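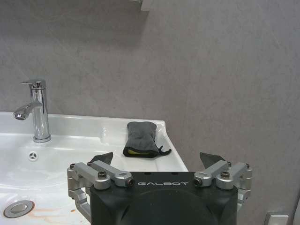

Wednesday, washroom sink, second go

Started at 9 with the basin and left the wall for after coffee. The rust marks on the floor of the bowl are still my main headache. They're faint and orange-brown, over on the right of the drain stopper, and they look like streaks more than spots. Naveen Tiwari thinks they come from the old supply line at the Gosville building and he may be right, but I'd want to pull the stopper and look underneath before I blame the plumbing (we did that last July with the other sink and felt pretty silly afterward).

Plan for the bowl: paste first, soft side only, leave it ten minutes, rinse, look at it again in daylight. If that does nothing I'll try the Saxena powder, but a small patch first, near the drain. No steel wool! I know it's tempting. The glaze is nice and shiny and I'd like it to stay that way.

The gray pouch with the yellow sponge-type insert gets parked on the flat ledge to the right of the bowl. I like that spot. It's easy to grab, and the drawstring can flop wherever it wants. Only thing is I keep forgetting to turn the opening up when I set it down, so it ends up lying on its side again. Note to self: buy a hook, the stick-on kind, and see if the cord loop is long enough to hang from it.

Faucet: chrome, single lever, so it shows every fingerprint. Wipe it last, dry cloth, and get in behind the body where the deck meets the back rim. Also run a cotton swab through the slots of the overflow. I always skip that and then regret it.

After coffee, the wall. Gray with that blotchy stone look, lovely to live with and terrible to inspect, as any smear looks like part of the pattern. Best trick so far is to crouch and look along it with a flashlight. I want to check the faint diagonal line too, to the left of the niche and up high. Could be a seam, could be a scratch. Run a fingernail over it before anyone gets out the Skullwood filler.
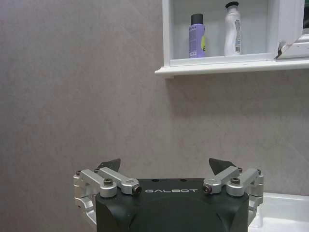 Wall and niche, two bottles on the niche floor.

The bottles come out before I wipe the niche, then go back in the same order or I'll hear about it. Mix for the wall is 500 ml warm water and a small squirt of the Songate soap, cloth wrung out hard. Don't forget the underside of the white ledge, it's easy to miss from standing height.

Still to do: hook, swabs, ask Naveen if he kept the key for the stopper.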